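Reading the Bredlow Probate Packets: Notes on the Second Index

The county's loose probate papers for Bredlow are now indexed through the letter M. Members who used the first index should be aware that the numbering has changed. Under the old scheme each packet had one number, and everything inside it was cited by that number alone. Under the new scheme each sheet has its own suffix, so that an inventory and a sale bill from the same estate can be cited separately. A conversion table is kept at the desk and will go out with the March mailing.

Most of the questions sent in over the winter concern guardian bonds. A guardian bond isn't proof that both parents were dead. In this county a guardian was named whenever a minor stood to receive property, and the mother was often living, and sometimes living in the same house. The bond gives the name of the guardian, the names of the sureties, the penal sum and the names of the wards. It seldom gives ages. Where a ward was old enough to choose a guardian, the clerk usually wrote "by choice" in the margin, and that note places the child at 14 or older on the day of the bond.

The penal sum is also misread. It was set at twice the expected value of the ward's property. The Mernon bond, which several members have cited as evidence of a large estate, carries a penal sum of $500. The estate was therefore valued at half that, and the final account shows that less than half reached the heirs after debts and fees.

Sureties deserve more attention than they get. Each bond needed 2, and they had to own land in the county. In the packets indexed so far they are very often brothers-in-law of the widow. A surety who appears on several bonds for one family should be checked against the marriage register before anything else is tried.

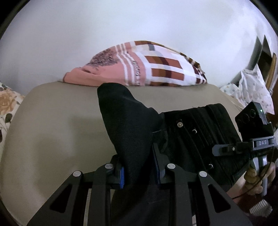 Adalberto Vasconcelos writes that the rule about sureties fails for the Marinho papers. Both men on that bond turn up on a great many others, for families with no tie to each other, and he takes them to be men who signed for a fee. He suggests that the index carry a mark beside any surety found on more than 4 bonds, so that readers don't build a marriage out of a business arrangement.

The point is a fair one and the mark will be added. It will be a plain plus sign after the name. Entries already printed won't be reissued, but a list of the affected names will be placed at the front of the next part.

Inventories and sale bills should be read together where both survive. The inventory lists goods at the value set by the appraisers. The sale bill lists the same goods at the price paid, with the buyer's name. A widow buying back her own kettle and bedding for a few cents is common and says little about the state of the family. A buyer from outside the district is less common and is worth following up. In the Sustholm estate one such buyer took the loom, the clock and a lot of books, and the same man later appears in the deed books as the husband of a daughter the will doesn't name.

Copies. The desk can supply copies of up to 300 sheets in a single order. Please cite the packet number and the sheet suffix. Orders that give only a surname will be returned, as the surname files mix several unrelated families and the spelling was never made uniform. Sheets marked F are too fragile for the flat scanner and can be read only in the room.

Corrections to the second index should be sent in writing, with the citation as printed and the citation as proposed. Corrections received by 26 Feb 2025 will be included in the next part. Later ones will be held for the part covering N through R.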